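Cletthorpe Pantry Network Opens Third Neighborhood Location on Gretow Street

CLETTHORPE, 10 May 2023 — The Cletthorpe Pantry Network is delighted to announce that its newest food pantry is now open at 54 Gretow Street, in the old Pappas shoe store that so many local families will remember from back-to-school shopping trips.

The new pantry joins the two already running on the north side of town, and it brings fresh groceries within walking distance of a great many neighbors who until now had to take two buses to reach us. Last year 589 households came through our doors, and 109 of them told us that getting here was the hardest part of the visit. We heard them, and we have been looking for the right building ever since.

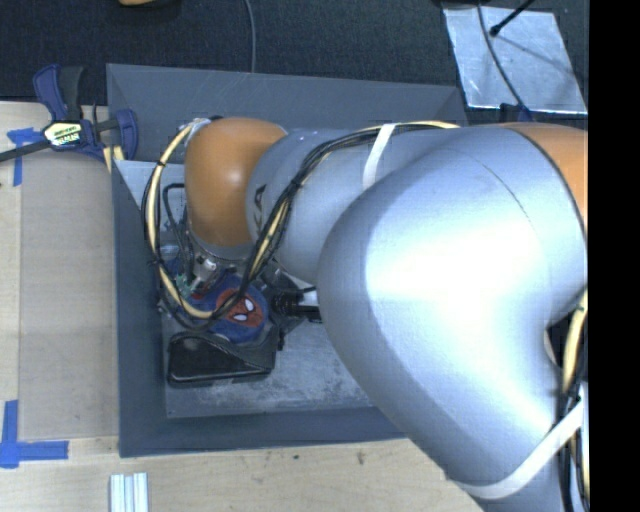 "I grew up four blocks from here, and my mother bought every pair of shoes I owned in this very room," said Sibusiso Kekana, director of the network. "To see the lights on again, with people stopping to chat by the bread shelves — well, it makes me very happy, and I think she would have liked it too."

Shoppers choose their own groceries, just as they would at any store, and there is no paperwork beyond a name and a zip code. Vernano Bakery is giving bread and rolls every morning through the end of May, and we could not be more grateful for it.

The Gretow Street pantry is open weekdays from noon to 6 p.m. Parking is behind the building, and the side entrance has a ramp. Donations of canned fruit, rice and baby food are welcome at the front counter during opening hours.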